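Looking after tablecloths through the winter

My mother-in-law ironed every cloth she owned, back to front and then front to back, and I did the same for years until Jadwiga Pawlak from my old choir took pity on me. Her way is to pull the cloth out of the machine the moment it stops, give it two good hard shakes (out of doors if you can bear it) and hang it over a smooth rail with the hems level. Most cottons come out flat enough for everyday, and you've saved yourself half an evening and a sore shoulder!

Stains want catching early. Gravy and butter need a little washing-up liquid rubbed in from the back and left to sit while you do the dishes. Beetroot and red wine I rinse in cold water, never hot, and candle wax I leave well alone until it has gone hard, then lift off with a blunt knife — the last of it comes away under brown paper and a cool iron. 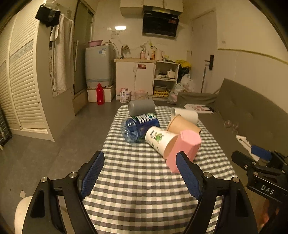
Choosing a cloth for a small room is mostly a matter of what you can live with between washes. Plain white is lovely for Christmas dinner and a misery by Boxing Day. I lean towards checks for a narrow table, and a gingham in white, grey-green and dark grey will forgive a good many crumbs and the odd splash of tea. The lines are handy for getting it straight, too. Do wash a dark check on its own the first time, with a splash of vinegar if you like, though Barbara Borkowska swears by salt and we have never settled it.

For storing, roll them round a cardboard tube instead of folding, and tuck in a bit of lavender. Mine live on top of the wardrobe until February, when I go through the lot for loose hems.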